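Towel Folding Arm: Frequently Asked Questions

What is this project?
A single arm that learns to fold a hand towel on a small table. Mbali Pretorius and Xolani Nkosi are building it at the Handton shared workshop. We call the setup Otero, after the street the workshop is on.

Why towels?
They are cheap, they don't break, and a bad fold is easy to spot. We tried T-shirts first and gave up after 11 evenings.

Can I build one at home?
Yes, if you have a room where the table can stay put. Moving it means redoing the calibration, which takes most of an evening.

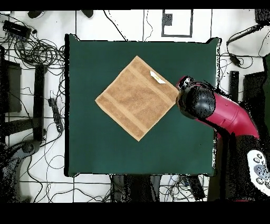

Page last changed: February

Why is the table green?
The tan towel stands out against it, and that makes the corners easier for the software to find. A white top gave us trouble under the ceiling lights. Any plain color that differs from your towel should do.

Does the towel have to be square to the table?
No. We start many runs with it turned so that one corner points toward the arm. The gripper comes in from the side at that corner. Lay the towel flat before you start. The software does not handle a crumpled one yet.

Should I cut off the care label?
Leave it on. Ours has a small white one near an edge, and we use it to tell which way the towel is turned.

What do I do about all the cables?
We have not solved this. Ours run across the floor, and you need to watch your feet. Keep them out of the arm's reach and don't coil them under the table legs.

How many practice runs does it need?
We recorded 100 before the first fold worked and 300 before we let visitors watch. Each person who records should do a few throwaway runs first.

Where is the code?
In the Drelico folder on the workshop server. Ask Xolani for access. The older Zulu folder is there for reference only and will not run with the current gripper.

Can I use the arm for my own project?
Members can book it in blocks of 2 hours. Put the speed limit back to the default when you finish.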